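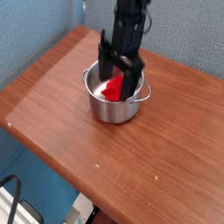
Soup Season at Warkgate Is Back, and It's Bigger

30 November 2021

We are so happy to be writing this one! After a very quiet winter last year, the Warkgate soup lunches are running again, every week until the clocks change, and the first few have been better than any of us dared hope. The hall was warm, the windows steamed up, and people stayed long after the bowls were cleared away.

If you're new to the neighborhood, the idea is simple. You come in, you pick up a bowl, you sit wherever there's a chair. Lunch is free, though there's a jar by the door if you want to drop something in. We had 379 servings go out in the first month, and the jar has already covered the onions, carrots and split peas for a good while to come (the price of split peas has been a surprise to all of us).

The menu so far: leek and potato, red lentil with cumin, a chicken and barley that was gone by half past twelve, and a tomato soup made from what we froze in August. That last one deserves its own paragraph. The garden beds behind Pimeck Hardware went a little wild this summer and we ended up with far more plum tomatoes than we could give away, so we roasted them with garlic, put them through the food mill and packed them into 10 big tubs. There are still a few left! It tastes like sunshine, and we'll be bringing it out again on the coldest day we can find.

A lot of you have asked for the lentil recipe, so let's do it properly. Soften two chopped onions in plenty of oil, slowly, for longer than you think. Add a spoonful of ground cumin, a little chili and three cloves of garlic, and stir until the kitchen smells wonderful. Tip in two cups of rinsed red lentils and seven cups of stock. Simmer for half an hour, then squeeze in a whole lemon and taste for salt. Don't blend it all; leave some texture. It keeps four days in the fridge and thickens up a lot, so loosen it with water when you warm it.

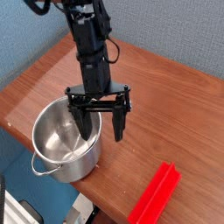 A stainless steel pot on the wooden tabletop.

Speaking of pots, we could use a few more. Anything large with a lid is welcome, and dents don't bother us. Ladles too, and soup spoons, which seem to walk off on their own. Please leave donations in the crate at the side entrance and put a strip of tape on the bottom if you'd like your things back in spring.

Bread is coming from Farooqui Bakery again this year, and what bread it is. The seeded rye went so fast at the last lunch that we've doubled the order. Thank you also to Curis Pharmacy, who put our poster in the window and have a stack of the printed menus on the counter.

Coming up: mushroom and wild rice, then a big minestrone, then a potluck week where you bring the soup and we supply the bowls. We're hoping for almost 200 people at the potluck, so please label your pot with the main ingredients, especially nuts, milk and shellfish. There's a sign-up sheet on the board in the hallway. Vegetarian soups are running low on the list, so if you've got a good squash or black bean recipe, put your name down!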